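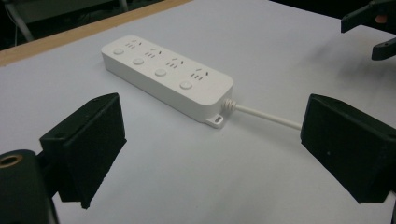
A power strip is a cheap thing and most people buy it in two minutes, put it behind the desk and forget it. Then one day the lamp, the laptop and the printer all go off together when somebody moves a chair, and you are on your knees in the dust. I wrote this guide after I did the desks in our small office at Jovham, and it should work the same way in a home. The strip I use has four outlets, a round button beside each outlet, and a small mounting tab with a slot at the end where the cord comes out. Please look for a tab like this when you buy, because it makes step 4 much easier.

## What you need

- one power strip with a cord long enough to reach the wall without pulling
- two screws with a head that fits the slot in your tab
- a screwdriver and a pencil
- masking tape
- a few hook-and-loop ties
- small labels, or white tape and a pen

## Step 1: Make a list before you touch anything

Write down everything that will be plugged in. Next to each item write the watts or the amps, which you find on the small plate on the device or on its power adapter. My list was a monitor, a laptop adapter, a desk lamp and a phone charger. All together they took up to 206 watts, so there was no problem.

Now compare your total with the number printed on the strip or in its papers. Use the limit of your own strip, not the limit of a strip you had before. Heaters, kettles and hair dryers must go directly in the wall. One heater can take more than 1,000 watts alone, and I do not want it sharing with my monitor.

## Step 2: Check the strip on a table

Keep it unplugged for this step. Put it on a light, flat surface with the outlets up and check these points:

1. The housing has no cracks and does not open when you press the two ends.
2. All buttons go down and come back in the same way. A button that feels soft or stays stuck is a reason to return the strip.
3. The ribbed part where the cord leaves the body is tight. Bend it a little and look if the cord moves in or out.
4. The cord has no cuts, flat places or old tape. Pass it slowly through your fingers over its full length.
5. The slots are clean.

If you find something wrong, do not repair it. Buy another one.

## Step 3: Decide the direction

This step I did wrong the first time. I fixed the strip with the cord on the side far from the wall, and it had to make a sharp turn under the desk. Put the strip down first, without screws, and let the cord go straight from its end for a short distance before any bend.
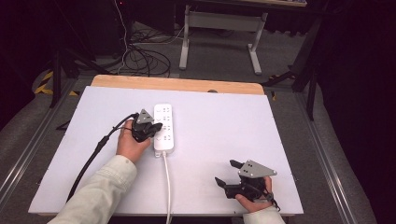 *The strip placed lengthwise on the board, with the cord going straight out from the near end.*

When you like the direction, put in the plugs of your devices, still without power. Big adapters can cover the next outlet or press on its button. Try to put them on the end positions. If two adapters fight for the same space, turn one of them if the slots allow it, or use a short extension made for this purpose and count it in your total.

## Step 4: Mark and fix

Take all plugs out again. Hold the strip in its place and draw the inside of the slot with a pencil. If your strip has a second tab or holes on the back, cover the back with masking tape, push the pencil through at each hole, and then move the tape to the desk as a pattern.

Before you make a hole, check the thickness of the wood. The screw must be shorter. Do not make a hole in the strip itself, also not in a corner that looks empty – you cannot see what is inside.

Turn the screws until the strip does not slide, then stop. Too much force can break the tab. My colleague Kourosh Mirzaei prefers strong double-sided tape, and for a light strip on top of a desk it is fine, but under a desk I trust screws more.

## Step 5: Lead the cord

Lead the cord to the wall along the leg of the desk, with a tie at the top and one near the floor. Leave it a little loose between them. Do not put it under a carpet, and do not put staples over it. Extra cord should lie in wide loops, never in a tight roll.

## Step 6: Label and test

Put a label on each plug, near the device side of the hand grip, so you can read it from above. Plug the strip in the wall, then switch on one device after another. After an hour, touch the strip and the wall plug. If either is hot, switch off, unplug from the wall and check your list again.

I repeat the check from step 2 every February, when I clean behind the desks.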